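# The Slow Suitcase

My grandmother packed for a trip the way other people bake bread, starting early in the day and leaving things to rest. I used to tease her about it. Then I spent a week in Vaughan last June with one sandal, no raincoat and four belts, and I have been a convert ever since!

I now begin three nights ahead, with the bed made and everything laid out where I can walk past it. Whatever still looks like a good idea after breakfast gets to come along. (The linen jacket has never once survived breakfast.) Pale clothes are my weakness, and I let myself have one folded piece of those, no more, however sunny the forecast. 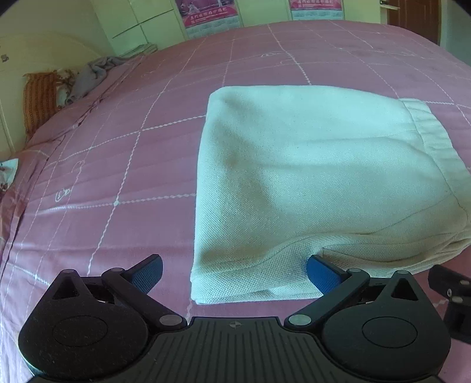
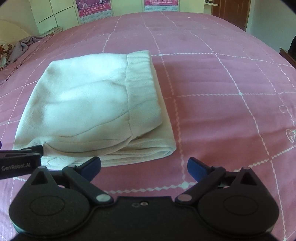 The suitcase matters less than you'd think. Mine is an old Skilora with a sticky wheel, bought for 32 dollars at a yard sale, and it has been to the coast and back more times than my car has. I put shoes in first, along the hinge, then anything heavy, and I leave a gap the size of a paperback, for the paperback I will certainly buy.

Washing as you go is the other half of it. On a long train trip through Andska, 643 miles with stops, I lived very happily out of one small bag and a bar of soap. You rinse a shirt at night, roll it in a towel, lean on the towel with your full weight, and hang it by the window. By morning it's dry enough, or it's dry by lunch, and either way you've had a nice little chore to end the day with.

Coming home is easier, too. I unpack before I put the kettle on, which my grandmother insisted upon, and the bag goes back under the stairs with a bar of soap in it.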